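Forum Atelier & Surfaces > Peintures et finitions > Meubles intérieurs

Sujet : Jaunissement d'un plateau laqué blanc, hydro ou polyuréthane ?

brasure42
Posté le 30 avr. 2018

Bonjour à tous,

Je dois reprendre le plateau d'une table basse destinée à une salle de jeux. Support MDF, chants arrondis, finition blanc satiné demandée. La première table, livrée à Kamstead, avait reçu une laque alkyde en deux couches. Elle a viré au crème en moins de deux ans, surtout du côté opposé à la fenêtre. Celle-ci est en laque acrylique hydro, avec un vernis mono-composant de chez Marinho par-dessus.

Contraintes :
- nettoyage quotidien à l'eau savonneuse
- frottement de petits objets durs (dînette en plastique, cubes, voitures)
- feutres, de temps en temps
- pas de ponçage possible sur place

J'hésite à passer en polyuréthane bi-composant pour la suivante. Le client veut le même blanc sur les deux tables.

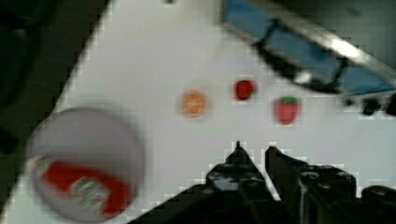 Le plateau en hydro, avec trois aliments de dînette dessus.

Avez-vous un retour sur la tenue de teinte ? Je précise que je n'ai pas de cabine, seulement un local chauffé et une extraction correcte.

tournasse
Réponse n° 1

Pour la première table, le résultat était prévisible. Une alkyde jaunit à l'obscurité, c'est le liant huileux qui s'oxyde. Que le côté éloigné de la fenêtre soit le plus atteint va dans ce sens. Aucun rapport avec l'entretien.

L'hydro acrylique ne fait pas ça, ou très peu. Sa faiblesse est ailleurs : dureté de surface et résistance chimique. Avec un mono-composant en finition, les feutres vont migrer dans le film.

pK_lulthorpe
Réponse n° 2

D'accord sur l'alkyde. Pas d'accord sur le mono-composant. Un bon acrylique-uréthane en phase aqueuse tient très bien si on respecte le temps de réticulation complet. Le problème est que les tables sont mises en service au bout de trois jours, alors que le film n'a pas fini de durcir. J'ai eu le cas à Lulthorpe sur des bureaux : marques de verre partout sur le premier lot, rien sur le second, même produit, livré plus tard.

Quelle épaisseur sèche as-tu mesurée ?

brasure42
Réponse n° 3

78 microns secs, primaire non compris. Mesure par ultrasons sur trois points du plateau, valeur moyenne. Mise en service bien après les délais de la fiche technique.

tournasse
Réponse n° 4

78 microns, c'est correct pour un plateau horizontal. Je maintiens quand même le bi-composant pour la résistance aux taches. En hydro 2K avec durcisseur isocyanate, on garde la stabilité du blanc et on gagne nettement en tenue chimique. Attention à la durée de vie en pot et au masque, filtres adaptés obligatoires.

Éviter en revanche le PU solvanté aromatique sous la lumière du jour. Il jaunit aux UV. Seul l'aliphatique convient pour un blanc.

gamma_satin
Réponse n° 5

Avant de changer de système, il faudrait savoir si les marques viennent d'une migration de colorant ou d'une rayure qui s'encrasse. Ce sont deux défauts différents et ils n'appellent pas la même réponse. Test simple : alcool isopropylique sur chiffon blanc, dix secondes. Si la marque s'atténue, le colorant est resté en surface. Si elle ne bouge pas, regarder à la loupe en lumière rasante.

À noter aussi que les plastiques souples peuvent contenir des plastifiants qui ramollissent une laque acrylique au contact prolongé. On appelle ça le blocage quand l'objet finit par coller. J'ai vu un tapis de souris laisser une empreinte nette en un mois.

brasure42
Réponse n° 6

Le point sur les plastifiants m'intéresse, je n'y avais pas pensé. J'ai donc commencé un essai de contact sur le plateau lui-même, à température ambiante, avec les objets du client.

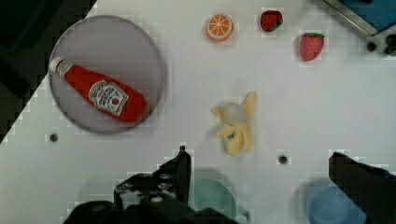
Pour les plastifiants, la dureté de l'objet compte moins que sa composition, que je n'ai pas. Il faut donc tester large et laisser chaque pièce en place assez longtemps. Je distingue aussi ce qui touche la laque de ce qui n'y touche guère : la bouteille de ketchup factice repose en travers de l'assiette, elle ne m'apprendra rien dans cette position, alors que la tranche d'orange et les deux fraises sont posées à même la table. Ce sont aussi les rouges que je surveille pour la migration de pigment, un blanc ne pardonne pas là-dessus. Je déplacerai la bouteille pour la suite de l'essai.

pK_lulthorpe
Réponse n° 7

Il manque une charge. Un jouet posé exerce une pression négligeable. Dans les essais de blocage, on met un poids connu sur l'éprouvette et on chauffe modérément. À température ambiante et sans charge, tu obtiendras un résultat négatif dans presque tous les cas, et il ne voudra pas dire grand-chose.

gamma_satin
Réponse n° 8

Pas si négatif que ça, mon tapis de souris n'était pas chauffé non plus. Mais oui, une chute de MDF laquée dans la même passe, une masse dessus et une étuve à 42 °C donneraient une réponse plus vite.

tournasse
Réponse n° 9

Si tu fais des éprouvettes, prépares-en une moitié en 2K et compare. Ponce au grain 320 entre couches, dépoussiérage soigné. Et garde un témoin dans un tiroir fermé, c'est là qu'on voit le jaunissement.

brasure42
Réponse n° 10

J'ai assez de chutes du même panneau. Je pars sur deux séries, mono-composant Marinho et 2K aliphatique de chez Cesico, même teinte de fond, avec témoin au noir. Le colorimètre est en étalonnage, je ne pourrai pas donner de delta E avant son retour. Premières mesures en novembre si tout suit.

pK_lulthorpe
Réponse n° 11

Note l'hygrométrie du local pendant le séchage. Au-dessus de 70 % en hydro, les séries ne seront pas comparables.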